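Skipping for Fitness: Notes for Week 4
Bondedham Community Fitness Course, Unit 2 - Cardio with Small Equipment 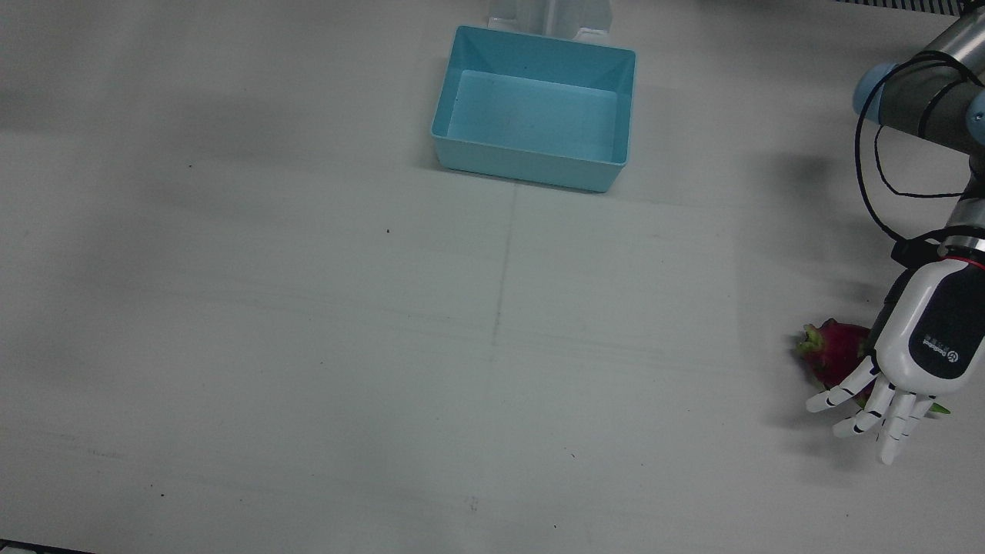

Page last changed: February 19, 2018

Please read these notes before you come to the practical class. In the last unit we worked with step platforms. Now we go on to the skipping rope, and we stay with it until the practical test in April.

1. Why we teach the rope

The rope is cheap, it goes into any bag and it needs only a small space. It trains the heart and the lungs, but also the calves, the shoulders and the sense of rhythm. Many adults have not skipped since primary school and they believe they will remember it at once. Usually the arms remember and the feet do not. As a leader you should expect this and plan an easy first lesson.

2. Length of the rope

Stand with one foot on the middle of the rope and pull both handles up along the sides of the body. For a beginner the handles should come up to the armpits. More experienced skippers like it shorter, to the lower part of the chest. A rope that is too long makes a big slow loop and touches the floor far in front of the feet. A rope that is too short catches on the toes or on the head.

In class we use two models. The Skornero is a beaded rope. It is heavier, keeps its shape in the air, and one can hear it on the floor, so it is good for learning the rhythm. The Forance is a thin speed rope with a coated cable. Do not give the Forance to beginners in the first weeks. It stings when it hits the leg, and people lose their courage.

3. Basic position

Elbows are close to the ribs, hands a little in front of the hips. The turning comes from the wrists. Eyes look forward, knees are soft. The jump is low - the rope is thin, and you need only a little air under the shoes. Land on the balls of the feet and let the heels come near the floor without dropping hard.

Common faults which you will see:
Arms go out wide, so the rope becomes shorter and catches.
Double bounce between turns. This is allowed in the first two lessons, later we correct it.
Heels kick back behind the body.
Shoulders climb up to the ears when the person gets tired.

Correct one fault at a time. If you say four things together, the participant will hear none of them.

4. Order of teaching

First, jumping without any rope, to music or to counting. Then both handles in one hand, turning the rope at the side of the body while jumping. Then the other side. After that one single turn over the head, stop, and begin again. Only when the single turn is calm do we put turns together.

After the basic bounce we teach the boxer step (weight goes from one foot to the other), then side to side, then jogging on the spot. The crossover is not part of this unit.

5. Session plan for beginners

Warm-up: 4 minutes of walking, ankle circles, arm circles and small jumps.
Main part: 30 seconds of skipping, 30 seconds of easy marching, 8 times. Rest two minutes and repeat once.
Cool-down: slow walking, then stretching of calves, front of thighs and shoulders.

For the second month you may use the Mangubat ladder. The participant skips 20 turns, rests, then 40, rests, then 60, and goes back down the same way. The total goal for a whole session is 500 turns. Some people will ask for 2000 because they have read it somewhere. Please tell them the shins need time to get used to it, and that a rest day between sessions is part of the program.

6. Floor, shoes and safety

A sprung wooden floor is the best, a rubber mat is also fine. Avoid bare concrete. Shoes should have cushioning under the front of the foot. Everyone needs free space on all sides and above the head, so check low lamps before you start. People with knee, ankle or pelvic floor problems should speak with their doctor first, and they can do the whole session with a rope in one hand and stepping in place of jumping.

7. For the next class

Bring indoor shoes and a water bottle. Practise the boxer step at home, at least three times in the week. Write down your longest run without a stop - in the last course the middle result at this point was 23 turns, so please do not be worried if yours is low. Read again part 4, as each of you will teach one step of it to a partner.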